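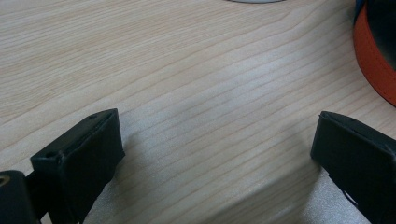

Light-coloured wooden tabletop with fine, wavy grain.

Furniture beetle control in Dirnotcombe

Dirnotcombe is a small market town with an unusually rich history of dealing with woodworm, the common name for the larvae of the furniture beetle (Anobium punctatum). Its older houses are full of timber, and the town's long and lively fight to keep that timber sound has drawn keen visitors from well outside the county.

Biology
The beetle lays its eggs in cracks and old exit holes. The larvae then tunnel through the wood for several years, a remarkable stretch for so small a creature! Adults come out in spring and summer, leaving round holes and little heaps of pale dust known as frass.

The Bekard survey
The best-known work in the town is the Bekard survey, led by the timber specialist Remzi Başaran. It covered 252 buildings, of which 111 showed live activity, and it is still a delight to read, with hand-drawn plans of nearly every roof. A second visit in October took in another 80 outbuildings, mostly barns and cart sheds on Giritz Lane.

Treatment
Drier air does a great deal of the work, as larvae struggle in wood with a low moisture content. Borate solutions are brushed or sprayed on bare timber, while smaller pieces can be frozen or gently heated. Badly weakened joists are cut out and replaced.

See also
Deathwatch beetle
Powderpost beetle
Dry rot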